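Stories > Short Fiction > The Long Way to the Tray

My aunt had packed cans for 31 summers, if you count the ones when she was still a girl and only allowed to fold the cartons, and when the drink company at Fledonell finally closed the old line she was offered a job teaching the new one. That was how she put it when she called me. "They want me to teach," she said, and she said it the way other people's aunts say they have been asked to sing at a wedding.

Her name was Huệ Ung, and I should tell you right away that she had never taught anybody anything on purpose. She taught me to swim by walking into the lake and talking over her shoulder until I noticed I was out of my depth. She taught my cousin to drive by falling asleep. So I was curious, and it was August and I had no work of my own, and she said I could come along and carry her lunch.

The place was a long low room over the loading dock, with windows that had been painted shut sometime before I was born. There were four stations in it. Each had a table and a pair of arms, and a little way back from every table was a chair, and on the chair a pair of gloves with wires coming out at the wrists. You sat, you put on the gloves, and whatever your hands did, the other hands did too, a hair later. The program was called Mạch, which my aunt approved of, because it meant a circuit or a pulse depending on who you asked, and she liked a word that could do two jobs.

The young man who ran the room explained it to us with great kindness. She was to put the cans in the tray. She was to do it as she would naturally do it, and every time she did it the machine would keep a copy, and when it had enough copies it would try on its own.

"How many is enough?" my aunt asked.

"We'd like 400 good ones to start," he said.

"And the bad ones?"

"We throw those out."

She looked at him for a while over her glasses. I knew that look. I'd had it across the dinner table over a bowl of fish bones.

Her first morning was a misery. She had the quickest hands in the county, and inside the gloves they were suddenly somebody else's, slow and puffy and late. She would reach for a can and the fingers would close on nothing. She would let go too early, and over it went, and rolled, and the young man would press a key and say "Reset" in a soft voice, and one of us would get up and stand the can where it belonged. By lunchtime she had six good ones. She ate her rice without talking, and I can't tell you how unusual that was.

"I can't feel it," she said at last. "I don't know when I have it. All my life I've known when I have it."

"Maybe you could watch for it," I said, which was a foolish thing for a boy with no job to say, but she put down her spoon and thought it over as if I'd been to college for it.

So in the afternoon she slowed down. She let the left hand wait open and kept it out of the business altogether, and she brought the right hand in toward the dark can, fingers first, the way you'd reach for a sleeping kitten you meant to move off your chair. She talked the whole time. She told the hand what she was doing and what she thought of it, and she told it about the summer the conveyor ran backward, and about my grandmother's bad knee. 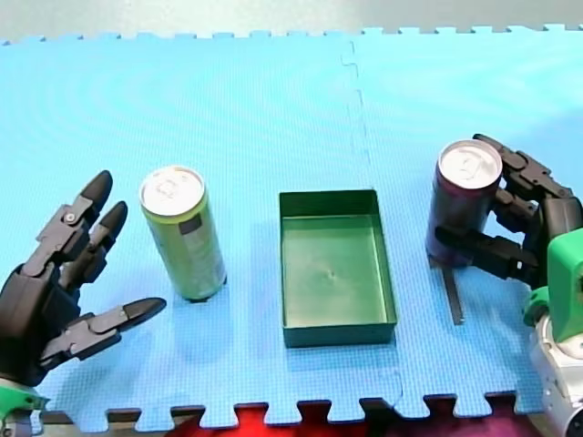
"Does it learn from the talking too?" she asked the young man.

"Only the motion gets saved," he told her. "The joint angles, the pictures from the cameras, and what the gloves are doing. Your voice isn't recorded at all."

She was a little hurt by this, I think, but she went on talking anyway. By the end of the week she had stopped apologizing to the cans. By the end of the second week she had opinions about the wrists. She thought the right one was stubborn in the mornings. She brought a cushion from home for the chair, and then a second cushion for the next chair over, where a big silent man from the old bottling room was teaching his pair of hands to fold a towel and having a terrible time of it.

I kept the tally in a school notebook, partly to be useful and partly because she didn't trust the number on the screen. On the day my notebook said 358 she made me check it twice. On the day it said 400 she wanted to stop and have cake, so we did, a yellow one from Giltudex Bakery with too much frosting, and then they told her the machine was going to try.

She took off the gloves. She laid them in her lap with the palms up. The right hand went out by itself over the mat, and I want to say it was strange, but the truth is I had seen that reach my whole life. It swung a touch wide at first, the way she did on account of her shoulder. It paused just short of the can. Then the fingers came around, and it waited, a good long second, before it lifted.

"Why is it waiting?" said the young man, leaning in toward his screen. "There's nothing there to wait for."

My aunt had gone pink. "That's where I tell it about the knee," she said.

He offered to trim the pause out. He was very nice about it, and he said it would save a second on every can, and over a day that came to a great many cans. She said he must do as he thought best, it was his machine. And then she put the gloves back on and sat up straight against her cushion and made him another fifty, every one of them with the knee in it.

She stayed until the real cold came and my uncle wanted her home. The last number in my notebook is 1,168, in her handwriting, since I had left by then for a job in Dirnness and she'd taken over the books. I went back once to pick up the cushions for her. The big man had his towels going nicely. At the first table the hand was working away with the chair empty behind it, and I stood there with a cushion under each arm and watched it do nine or ten cans, going wide, coming round, and stopping there a moment before it picked each one up.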